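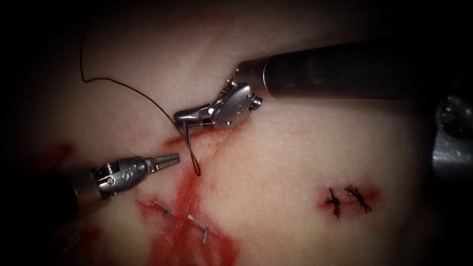 Getting More Out of a Suture Practice Pad

Posted Aug 21, 2022 in Workshop Tips

I love a good practice pad! They're forgiving, they sit quietly on a bench until you're ready, and an hour with one does more for your hands than a whole evening of watching other people tie knots. But they do get treated badly. They get sliced at random, dribbled with fake blood, stuffed in a drawer face to face, and then everyone wonders why the thread pulls straight through. So here are the things I do at my own bench, in no special order.

Plan your cuts before the first one

A fresh pad is so tempting. Hold back! Lay a ruler beside it and decide where your lines will go, then start at one end and work across. Leave a good finger's width between cuts (more if the pad is a soft one) or the strip in the middle turns floppy and won't hold a stitch. I like diagonals, because they make you think about your angle on every bite, and you can come back later and fill the corners with short ones.

Keep the cuts thin and shallow while you're learning. A thin line closes up beautifully and you can go over it again and again.

Black thread on a pale pad

Use it whenever you have the choice. Black shows up so well against pale pink or white that you can find a loop before it turns into a tangle. I buy practice thread on the 235 yard spools from Murkeo and it lasts ages. Cut shorter lengths than you think you want. Long tails are what catch on everything, especially the joints and screw heads of your tools, and once a strand slips behind a bit of metal, stop and lift it clear before you pull.

Go easy on the fake blood

It's fun, I know, and it does teach you to work when the line is hard to see. Put down a drop or two with a dropper, beside the cut and not in it. Blot it with a folded paper towel as soon as the session is over. Never rub! Rubbing drives the color into the surface and you'll have a pink pad for good. For what's left, a soft cloth with lukewarm water and a drop of dish soap, then pat dry and leave it out overnight with the cuts facing up.

My Tullum pad still has a faint tint along two of the old lines and I've made my peace with it.

Looking after the metal

Grooves, pins and hinges are where dried color and lint hide. A baby toothbrush gets in there wonderfully with hand tools. Rinse, dry with something lint-free, and let them rest with the jaws open so the joint can air. Anything with cables or a motor in it is a different matter, so go by the maker's cleaning sheet and keep it out of the sink.

Check the jaws now and then by closing them on a single strand and giving a gentle tug. If it slides, clean the gripping faces and try again.

Storing pads

Flat, one layer, a sheet of baking parchment on top and a light dusting of cornstarch if the surface has gone tacky. A shallow Verbeke tray with a lid is perfect, and mine takes 3 pads side by side. Keep it off the windowsill.

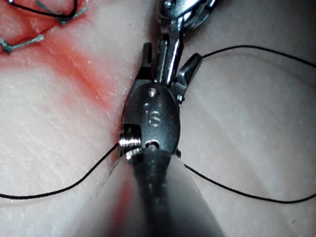
Hema Poduval wrote in to say that she skips the cornstarch, which got into her cuts and made the edges slippery, and simply washes a tacky pad and lets it dry for a full day. She also turns her pads over once the top is used up and gets a second life out of the back. I tried that on an old one this week and it works a treat, as long as the first cuts didn't go too deep!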